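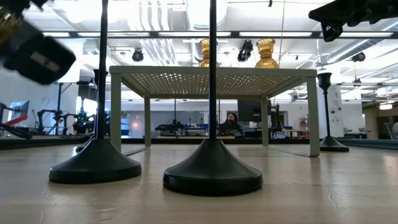

요즘 원목 식탁 상판 복원에 완전히 빠졌어요!! 중고로 데려온 상판인데 사포질만 두 번째 주말째 (팔이 후들후들) 그래도 너무 재밌음

사포는 80방으로 옛날 바니시 걷어내고 120방, 마무리는 200방 근처로 했어요. 결 방향으로만 천천히 미는 게 제일 중요! 저는 성격 급해서 모서리 한쪽을 벌써 둥글게 깎아먹음ㅋㅋ

갈라진 데는 톱밥이랑 목공풀 섞어서 메우는 중. 색이 살짝 진하게 올라오는데 저는 그게 더 좋더라고요. 완전 새것처럼 만들 생각은 없어요

오일은 레스트우드 무광으로 주문했어요. 18시간 간격으로 2회 바를 예정~ 얇게 바르고 남는 건 꼭 닦아내기. 작년 10월에 의자 할 때 듬뿍 발랐다가 일주일 내내 끈적였던 기억이…

아 그리고 오일 묻은 헝겊은 뭉쳐서 버리면 안 돼요!! 저절로 열이 나서 불이 날 수 있대요. 물에 푹 적셔서 뚜껑 있는 깡통에 넣어두세요

다음은 다리! 철제로 갈지 원래 나무다리를 살릴지 아직도 고민 중이에요. 써보신 분 계시면 댓글 주세요 진짜 다 읽습니다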